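The Last Block on the Floor

There is a kind of parent, and I have been one, who believes that a toy is only put away when every part of it is put away. I spent most of March testing this belief against a set of building blocks and I am here to report that the blocks won.

The set came from a Zidell clearance bin, 351 pieces in a cardboard box that gave up on its second morning. I moved the lot into a drawer. Then, on the advice of my neighbour Hanne Kokkonen, who raised four children and still has skin on the soles of her feet, I moved them into a tub with a wall down the middle. Blocks on one side, everything that wasn't a block on the other. Hanne's view is that two compartments is the most a household can bear. Three is a hobby and nine is a cry for help.

I had, of course, already tried nine. You can buy a stacking organizer in cheery colours for the price of a decent dinner, with a little label holder on the front of each drawer, and for one afternoon it will make you feel like the curator of a small museum. My son took one look at it and asked where the blocks had gone. When I showed him (by colour, by length, by whether they had been chewed) he pulled out all nine drawers and emptied them onto the rug, which to be fair is where he wanted them. The organizer now holds batteries, and I couldn't tell you which ones work.

So I have come around to heaping. A child can heap. A grandparent can heap. I can heap at the end of the day with a cup of tea in the other hand, and a heap of blocks looks the same whether you laid them in with care or tipped them off a baking tray.

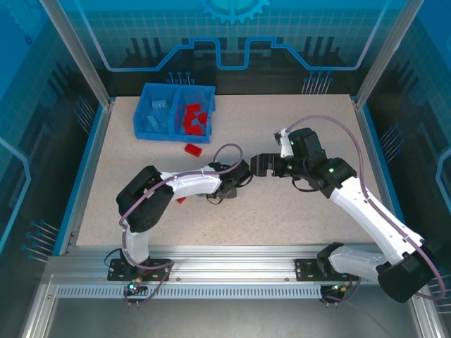
Tidying, as practised by people who write books on the subject, has an end. My own version has a straggler. The blue bin has its two compartments and its division of labour, red blocks piled up on one side and a pair of light-blue pieces with ridged edges keeping to themselves on the other, and in front of it, on the bare tabletop, sits one more red block. I know that block. I have met it in the bath and in the toe of a gumboot, and once at a dinner party, where Edgars Kivi found it in the salad and was very decent about it.

I used to go back for it. I'd crouch, retrieve it, drop it in with the rest, and feel for a moment that the day had been properly signed off. Then I'd turn around and there would be another, half under something, showing a corner.

These days I leave the last one out. My son has started to do the same, and says goodnight to it. My mother-in-law picks it up when she visits and puts it on the windowsill with the spare keys, and we have agreed not to discuss it.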